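Print | E-mail

Washing Black Cotton

Turn dark items inside out and wash them cold with a liquid detergent. Powder can leave pale streaks in the folds. Fill the drum no more than two-thirds and spin at 1,000 rpm or less.
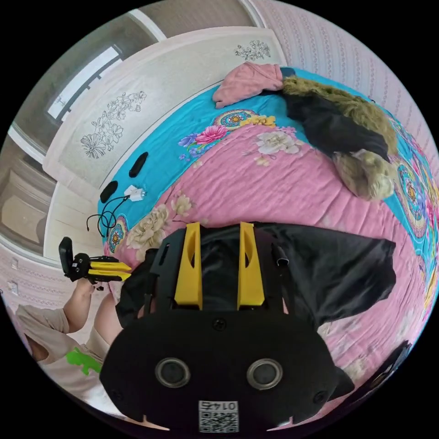

Does vinegar set the dye?
Vinegar does not fix modern cotton dyes. It only helps rinse out detergent residue.

Dry in shade. Wash new black items separately for the first 2 loads.

We use cookies to improve this site. Accept
© 2019 Ellgate Home Notes | Contact | Back to top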